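Lesstead Carton Survey – README

Contents
What is in the data
Files
How the crush values were taken
Known problems
Changes
Use and contact

What is in the data

The survey covers small die-cut mailer boxes of the kind used by mail-order shops. It has 934 rows, one per box tested, drawn from 289 box styles. For each box we give the outer size, the board grade as printed on the supplier's sheet, the flute, the measured board thickness and the load at which the box gave way under a flat plate.

Boxes came from three suppliers, listed in the data as Vanell, Žukauskas and Jivumov. The supplier column uses those names in full. In the older release they were V, Z and J, and some scripts still expect that.

Only folded mailers are included. Regular slotted cartons, tubes and padded envelopes are left out, even where a supplier sent them.

Files

boxes.csv – one row per tested box
styles.csv – one row per style, joined to boxes.csv by style_id
humidity.csv – room readings taken at the start and end of each test day
notes.txt – free text, not cleaned

All files are UTF-8 with commas. If your spreadsheet garbles the Ž in Žukauskas, import the file and set the encoding by hand. Lengths are in millimeters and loads in newtons. Missing values are blank, never zero.

Columns in boxes.csv: box_id, style_id, supplier, color, length, width, height, grade, flute, thickness, max_load, fold_order, day_no, remark.

Color is the outside color only and takes the values white, brown, black and other. It was added when a user asked whether dyed board was weaker. We have not looked into that closely, and the number of black boxes is small in most size groups.

How the crush values were taken

Blanks were stored flat for at least 5 days in the test room before folding. Each was then folded by hand, closed without tape and set on the lower plate with the lid up. The upper plate came down at a fixed speed until the load dropped. The highest reading is max_load. Thickness is the mean of readings at the corners of the base, taken before folding and away from the creases.

The fold_order column says which flaps were raised first. S means the sides went up before the front, F means the front went up first. On most styles it makes no difference to the finished box, but on styles with a double front wall an early front fold can pull on the corner tabs.

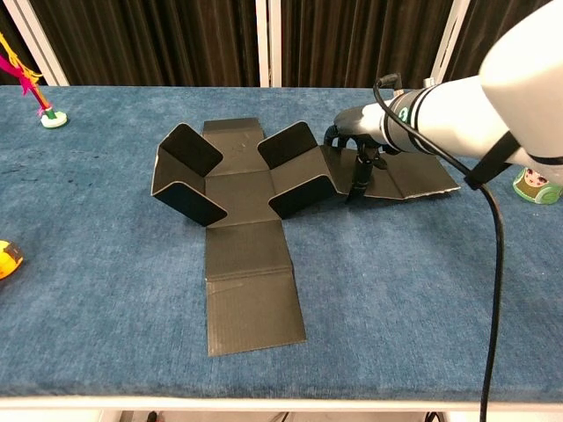
Arnel Tan wrote in to say that fold_order should not be read as a choice made by the person folding. On many of the Vanell styles, he said, the creases on the side panels are cut deeper than the rest, so the sides come up almost by themselves and S is the only order anyone would use. He suggested treating the column as a property of the style.

We agree for Vanell and have added fold_fixed to styles.csv. For the other two suppliers both orders occur within the same style, so the column stays in boxes.csv as well.

Known problems

Rows with day_no below 100 have no humidity reading. The logger was bought later. Do not fill these from the nearest day.

Some Jivumov grades were printed on the sheet in an older naming scheme. These are copied as printed and marked "old" in the remark column.

Height is the folded outside height. A few early rows may have the inside height instead, and we could not check them – the boxes had been recycled.

Changes

July 2019: supplier names written out, fold_fixed added, duplicate rows removed.
The January release: first version with humidity.csv.

Use and contact

The data may be used and passed on freely if the Lesstead Carton Survey is named as the source. Corrections are welcome and should give the box_id. Please do not send physical boxes without writing first.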